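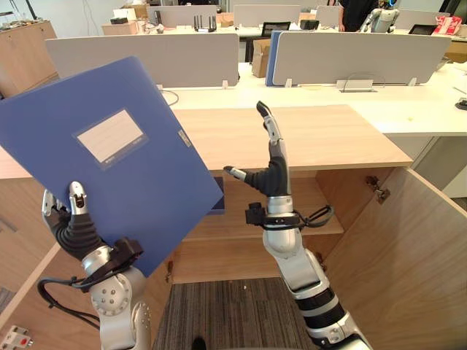 The left hand holding a blue file box at the wooden cabinet, with the right hand open and free.

Progress report to the Badawi Fund
Hand comparison project, Gostbridge office site
Tue 11 February

Dear all,

Thank you for your patience with this one. We had meant to write before the holidays, but the second pair of hands reached us later than promised and it seemed better to wait until we had something to say about both.

As you'll remember, the grant lets us compare two kinds of hand on the same pair of arms, doing ordinary office chores. The first is the Drunetti two-jaw gripper we have used since September. The second is the five-finger Nudau hand, with the ribbed black fingers and the silver tips. We have now finished 200 trials with each, all of them at the cabinet, with file boxes, folders and a few awkward things like a tape dispenser.

The Drunetti gripper is still the steadier of the two on anything thin. It closes the same way every time, and our operators trust it. Where it struggles is with the wide plastic file boxes, which tend to swing once they are lifted by a corner. The Nudau hand does much better there – the thumb comes over the top face and the box stays at the angle it was picked up at, tilted or not. It is slower to close, though, and we lost 11 trials to a fingertip catching on the shelf inside the cabinet. We have since changed the approach path so that the hand comes in a little higher, and we are watching to see if that is enough.

The cables have been a bother, I have to say. With the Nudau hands fitted, the loop at the wrist needs more slack than we had planned for, and we spent most of a week trying straps and clips before settling on an arrangement everyone could live with. The wrist sensors themselves have been no trouble at all.

On money, we have spent $3160 of the equipment line, mostly on spare fingertips, mounting plates and the extra cabling. We don't expect to ask for more before the end of the grant.

Next we would like to try both arms together, one hand holding the cabinet door while the other puts a box away. We have set aside up to 50 trials for this with each type of hand. We are also rewriting the scoring sheet, as the old one had no good way to record a box that went in crooked but did go in.

You are very welcome to visit and see the trials for yourselves – mornings are best, and the kettle is usually on.

With warm thanks,
The Gostbridge team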